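Tastisville Table Clearing: README

Hello, and thank you for opening this file before the folders. I know most people do it the other way around. The collection covers one small household chore, which is clearing a table after people have eaten and snacked at it, and it was put together by Kamlesh Katiyar and me, Olaia Montes, with a good deal of help from friends who let us into their kitchens. 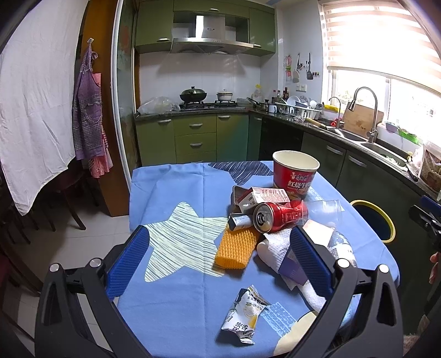

We started with the chore because it looks so simple until you try to write it down. A table at the end of an evening is never all trash. There is the noodle cup and the crushed soda can, and right in with them there is a brush that belongs by the sink, or a tin lid that somebody may want back on its tin. A paper towel gets dropped over a carton and you have to lift one to find the other. Kamlesh calls this "the heap," and after a month of arguing over better names we gave up and used his. You will see it all through the notes.

What is in the collection

There are 972 clearings in all, recorded in 61 kitchens. A clearing begins with the heap on the table and ends when the person doing it says they are finished. We did not set a standard for finished. Some people wipe the cloth down and straighten it, and some people walk away with the crumbs still there, and both are kept.

The kitchens are grouped into two sets, named Jollton and Ivemden. Jollton has the homes where the table stands in the kitchen itself or opens right onto it, so the trip to the counter is short. Ivemden has the homes with a separate dining room, or a hallway in between, and the clearings there run longer because people like to stack things up and carry them all in one go (my mother would not have approved, but it does save steps).

How things are sorted

Every item on a table gets one of these labels:

trash: used wrappers, used paper towels, anything meant for the bin
recycling: cans, clear plastic bottles, clean cartons
keep: brushes, lids, tins, dishes, anything that goes back to its place
ask: the sorter could not tell

Please don't skip over the last one. A closed carton could be full or empty, and from across a table there is no telling. We told everyone to use "ask" freely, and they did, for over 260 items. Early on we tried to settle these ourselves and ended up guessing, so those first labels were thrown out and done again.

Noodle cups deserve a word of their own. They go under trash by default. If the person rinsed the cup and set it with the bottles, we followed the person. Bin rules differ from town to town, so you may well want to change this for your own use, and the label file is laid out to make that easy – look for the column called "home_rule."

Soft wrappers and bags are labeled when they are on the table. A bag on the counter is left alone, and so is everything else on the counter: the dish rack, the bottles of sauce, the pots on the stove. People kept asking us about the pots. They are somebody's dinner, and they are outside the job.

Tablecloths

We asked people to leave on whatever cloth they normally use. Printed ones made the sorting slower, and pale wrappers on a pale pattern were missed more than anything else on the first pass. Samarakoon, the small label-checking tool Kamlesh wrote for this project, brings up every table with a patterned cloth for a second look. It is in the tools folder with its own short instructions, which are much better organized than these.

Known problems

The Ivemden set has fewer round tables than we would like. Bottle caps were labeled separately from bottles until October, and together with them after that; the older ones have been left as they were, with a note in the "caps" column. Two kitchens share a number by mistake, and fixing it would break the file names, so please go by the folder name there.

Questions and corrections

Write to either of us at the project address in the contact file. Kamlesh answers in the morning and I answer after supper, usually once my own table is clear. If you find a wrong label, the folder name and the item are all we need.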